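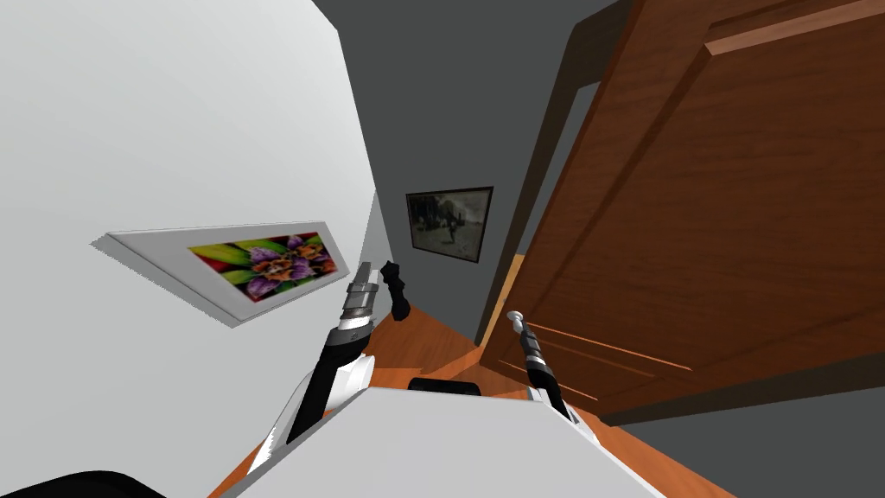 Re: [ostlow-users] Base stops short in narrow hallways when a door is open

Search the archive Search in: this list / all lists Go

May 18, 2018

Replying to the list as well, as two other people wrote to me off-list with the same problem.

The earlier message said:

> We are running the Stovimville apartment set with the stock
> two-arm model. In the hallway scene the planner gives up as soon
> as the wooden door is swung open toward the robot. With the door
> shut it plans fine to the door itself. With the door open there
> is clearly floor to drive on, but I get "no valid base pose" on
> nearly every try. I have raised the planning time from 25 seconds
> to 100 and it makes no difference. Is the collision mesh for the
> door wrong, or is it the robot?

The door mesh is fine. I loaded the same scene this morning and put the head camera view next to the collision view. The raised panel on the door is in the collision mesh at the right depth, moulding included, and the wall on the left is flat where it should be. The floor strip between the robot and the gray wall at the end is marked free.

There are two separate things going on.

The first is the arms. In the pose I loaded, both arms are stretched out ahead of the body, and the right gripper is close to the bottom of the door. The base planner in Ostlow does not plan the arms. It freezes them wherever they are and adds them to the footprint. With the arms forward the footprint is much longer than the body, and in a hallway that narrow there is very little room left to turn. More planning time does not help with this. Tuck the arms first, then call the base planner. There is a tuck pose in the Flindthorpe config package, and it works with the stock model without edits.

The second is camera roll. The view in that scene is tilted, so the walls and the door edges run diagonally across the image. That by itself is harmless, but the floor finder takes its "up" direction from the camera unless you tell it otherwise. When the roll is large it fits the floor badly and some of the free strip gets thrown out. Set floor_up_source to "base" in the perception file. The default is "camera", and I think that should change in the next release.

I ran the scene 382 times overnight with random start poses, arms tucked and the up direction taken from the base. All of the failures left were starts where the base was already touching the door, and the planner is right to refuse those. I have not tried it with the door at other angles.

One more thing I ran into while looking at this. The picture of the purple flowers on the left wall and the black-and-white one on the end wall both have frames in the visual mesh, but the wall collision mesh is a plain slab with no frames on it. For base planning you will not notice. If you are planning arm motions close to the wall — reaching past the flower picture, say — the arm can pass through the frame and no contact is reported. I opened ticket 3432 for it. Until it is fixed you can add a thin box by hand in the scene file.

To the person who asked off-list whether Sastry has the same problem: the first part yes, the second part no. Sastry freezes the arms in the same way, but it always takes the up direction from the base.

If it still fails after both changes, please send the planner log and the start pose, as text. Screenshots of the log are hard to search. Please also say which version of the apartment set you have. The May version moved the hinge point on several doors, and poses saved with the older one may start in collision.

The patch for the default is small and I will post it here for review next week.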